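Start with the pub's name and an old map, and you can get surprisingly far! Tracing a vanished pub is one of the best ways into local history, and most of it can be done at a kitchen table and one reading room. I've used the Gezer in these notes, a small corner alehouse in Ondel that closed before the First World War.

## What you need

- A notebook, or a spreadsheet if you prefer
- The name of the pub, or the street it stood on
- A large-scale map from before 1914
- A reader's ticket for your county record office (apply before you travel, and bring proof of address)

## Step 1: Fix the spot

Pubs changed their names far more often than they changed their buildings, so pin down the place first. Large-scale Ordnance Survey maps usually mark them as "P.H." for public house, "B.H." for beer house or "Inn". Write down the street, the nearest side road and whatever stood on either side. House numbers are slippery. Feltent Street was renumbered twice, and the Gezer went from number 17 to number 13 without moving an inch.

## Step 2: List the landlords

Trade directories are a joy for this. Look under the street as well as in the alphabetical list of publicans, and note each landlord with the year of the directory. Smaller beer houses were often listed under "beer retailers", so check there too before you give up.

Then try the census. The 1881 to 1911 returns will often give you the whole household, with barmaids, lodgers and a mother-in-law or two. Copy the spellings exactly as you find them, even when they look wrong. Our best landlady was Godelieve Postma, and the directories managed to spell her four different ways.
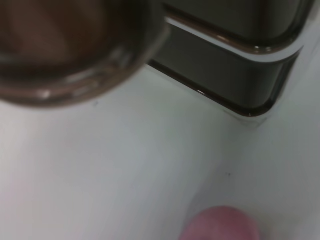 *A brown cup, from close by.*

## Step 3: Read the licensing registers

Now for my favourite part! Every pub needed its licence renewed by the local magistrates, and many of their registers survive. From 1872 they had to be kept as a matter of law, so that's a good year to begin. Ask for the "licensing register" for the petty sessional division your street fell into. The archivist will know which one that was.

You're looking for:

- the licence type (a full licence or beer only)
- the owner, very often a brewery
- transfers from one landlord to the next
- convictions, such as serving after hours or to someone already drunk

The annual meeting was known as the brewster sessions. Once you have its date for a given year, go to the local newspaper for that week and the week after. Reporters loved these hearings, and you may get whole arguments word for word – temperance speakers on one side, the brewery's solicitor on the other.

## Step 4: Find out why it closed

If your pub shut between 1905 and 1914, look for the word "compensation". The Licensing Act of 1904 let magistrates in England and Wales close pubs they thought weren't needed, with a payment to the owner and the licensee out of a levy on the trade. The files can be wonderfully full: takings, barrels sold, even how far it was to the next bar.

The Gezer's file is number 3183 in our office's list. It says there were other licensed houses within 200 yards, and that the back room had been let to a savings club called the Funance. I had never seen the club mentioned anywhere else, so of course I went straight off after that as well.

## Step 5: Write it up as you go

Put down the reference for every document on the same line as the fact you took from it. Do it while the volume is still in front of you – archive references are miserable to hunt for later. When two sources disagree, keep both and mark the clash with a question mark.

If the registers for your area are missing, try the brewery's own deeds and rent books, which are often catalogued under the name of the firm that bought it out.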